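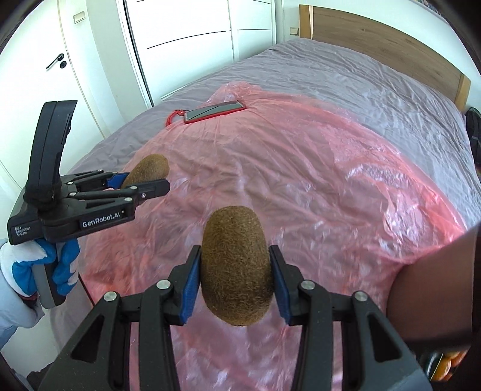

Fig. 1. Two kiwi fruit over a pink plastic sheet, on a bed with a gray fitted sheet.

28 shares 5 comments

Household Materials, Unit 3: Plastic covers and soft surfaces
Reading for the May session

Most advice about protecting a bed from food, paint or craft work comes down to one line: put some plastic over it. The Dellwood home guide says this, and so does the Drundale leaflet you were given last week. Neither one tests it. Treat both as opinion until you have tried it yourselves.

1. What a plastic sheet does

A thin plastic sheet stops liquid from passing through. It does very little about liquid running sideways. On a table the spill spreads out and stays where you can see it. On a mattress the surface gives, the plastic folds, and every crease becomes a small channel. Look at the creases in Fig. 1 and ask where a spoonful of juice would go. I doubt you will all agree, and I'm not sure I could say either.

The leaflet claims a cover "the size of the work area" is enough. Enough for what? Sliced fruit drips. Whole fruit mostly doesn't, but it rolls.

2. The fruit

Kiwi is a popular choice for this kind of exercise. The skin is brown and hairy, and the hairs rub off. Students tend to worry about the juice and forget the fuzz, which clings to cotton and has to be picked or brushed away. Whether it clings less to plastic is an open question. The Lema handout says yes, with no source.

Ripe fruit also bruises under light pressure. If you squeeze to check, use the flat of the fingers and stop early.

3. The fitted sheet

Gray is often recommended because it "hides marks." Hiding a mark is a poor reason to pick a fabric you plan to inspect for marks. Wrinkles make this worse – a fold in shadow and a damp patch can look much the same on gray cotton. Smooth the sheet before you lay anything on it, then check it under a lamp.

4. Exercise

Work in pairs. Lay your cover on the practice bed, place the fruit, move it and put it back. Lift the plastic by the corners and write down what you find underneath. Then repeat on the table. Last term 69 result slips came back and more than 5 had the bed and table columns swapped, so label them first.

Do not quote the Daltholm figures in your write-up. They were measured on a hard floor.

Bring your own cloth.

3 comments hidden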